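4. Packing the wash bag and small jars

Plituline travel set, Drurstead edition. Revised February 2024. Do section 3 (hanging hook) first.

What goes in: small jars, tubes, one or two soft items. No full-size bottles. Capacity of the jar pocket is 186 ml in total, whatever the shape.

1. Empty the bag. Shake it out over a sink - crumbs of old powder get into the zip.

2. Lay everything out flat on a hard worktop. Stone or tile is best, wood marks if something leaks.

3. Sort by lid. Screw lids together, flip lids together, anything with a pump goes in the side pouch (see section 6).

4. Check each lid. Turn until it stops, then stop. Do not force it.

CAUTION: Plastic lid on a glass jar will crack if overtightened. Cracks run from the rim and are hard to see. Run a thumbnail round it.

5. Wipe the threads with a dry tissue before closing. Cream left on the threads is the usual cause of leaks, not the lid itself.

Glass jars go in last and come out first. Keep them off the bottom seam.
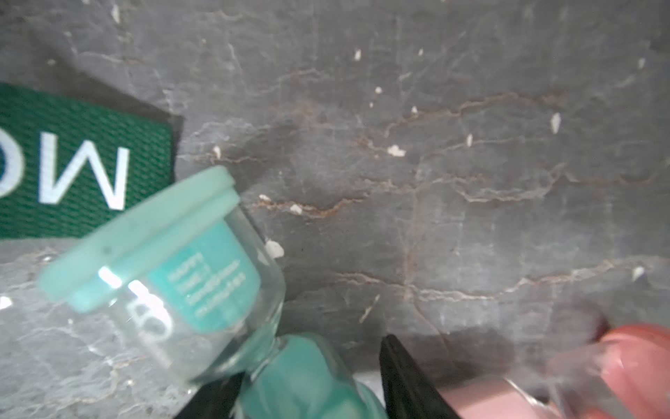 Petari users write in about this one a lot: glass at the bottom is how I've always packed and the bag stands up better for it, why change? Fair enough if the bag stays upright on a shelf. In a suitcase it won't. Bottom seam takes the knocks, so glass goes in the upper pocket, lid up, soft things round it.

6. Wrap each glass jar once in the Ambrosio cloth sleeve. Once only. Twice and the pocket wont close.

7. Slide jars in upright. Lids level with the elastic, no higher.

8. Fill the gaps with soft items - flannel, sponge, rolled socks if you've nothing else.

9. Close the zip slowly from left to right. If it catches, open it again and move the nearest jar. Don't tug.

Note: printing on glass wears off with oily creams. Put your own sticker on the lid if you need to know which is which. Sticker on top, not on the side, or you'll have to take the jar out to read it.

Note: jars over 93 ml do not fit the pocket even when they look as if they might. Use the main compartment.

CAUTION: hand lugage limits are set by the airport, not by us. Check before you travel.

10. Hang the bag by its hook for 5 minutes, then feel along the seam. Damp patch means a loose lid. Go back to step 4.

Cleaning the bag: section 5.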